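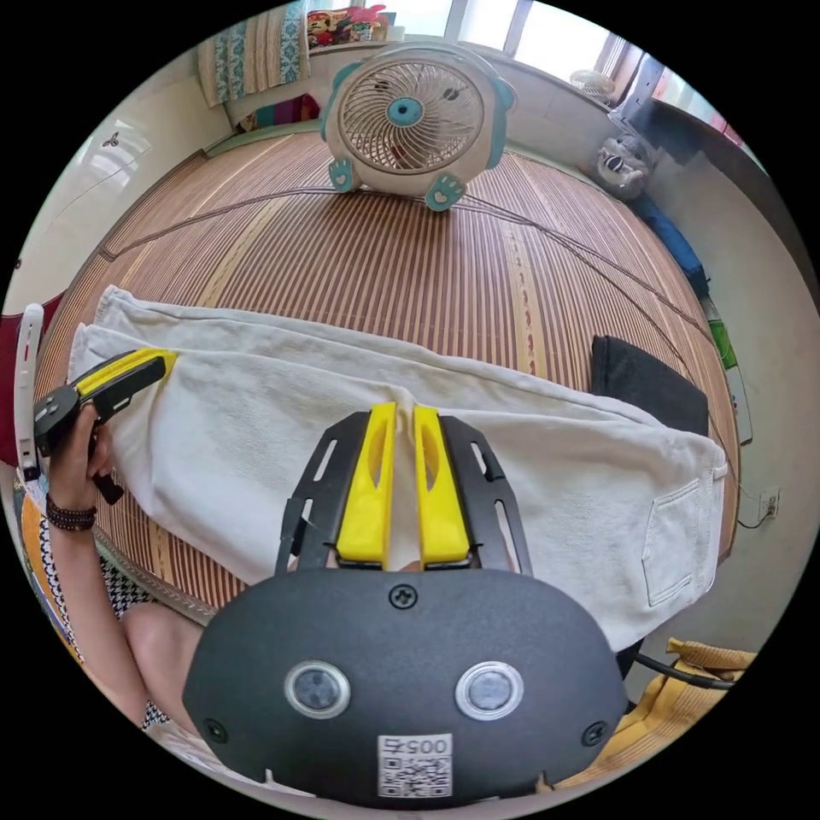
Home | Projects | Join us | Contact

Call for participants: folding at home, second round

Posted in February by the Endar home team, Jotholm

We would love sixteen people to join us for the Drirkura study — no experience needed, just patience and a bed or table to fold on!
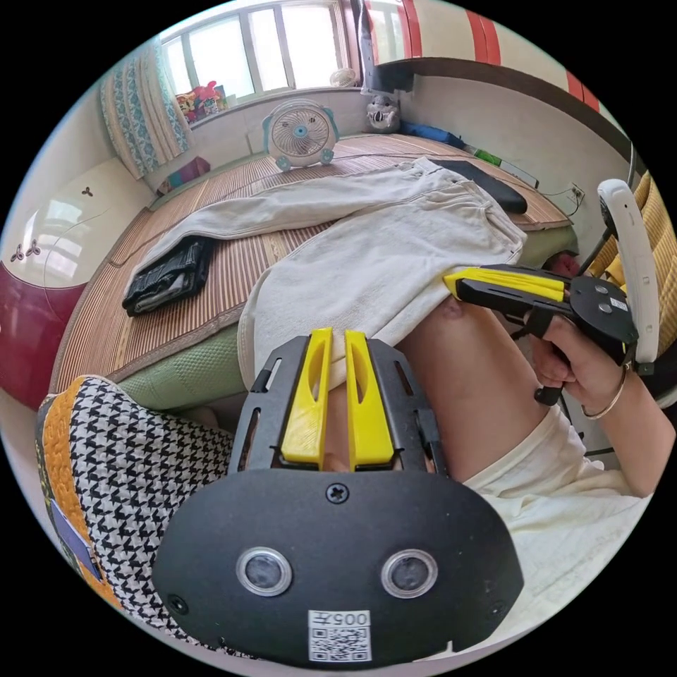

Our first round had a fault, and we want you to know about it before you write to us. Of 523 recordings, 452 lost the finger position partway through, so the robot learned to close on nothing and then pull. Soft things laid out flat, like the beige trousers on the sleeping mat, suffered most, and one test arm dragged a sheet clean off its table. The arm was switched off and no one was hurt. You will only handle the hand-held grippers, with new firmware, and we'll check your first recordings with you over a nice long call.

To take part, write to the Endar desk at Jotholm before 4 pm on closing day.

Related
Panicker gripper: care and charging
Drirkura fault report, round one
Paid testers wanted, kitchen tasks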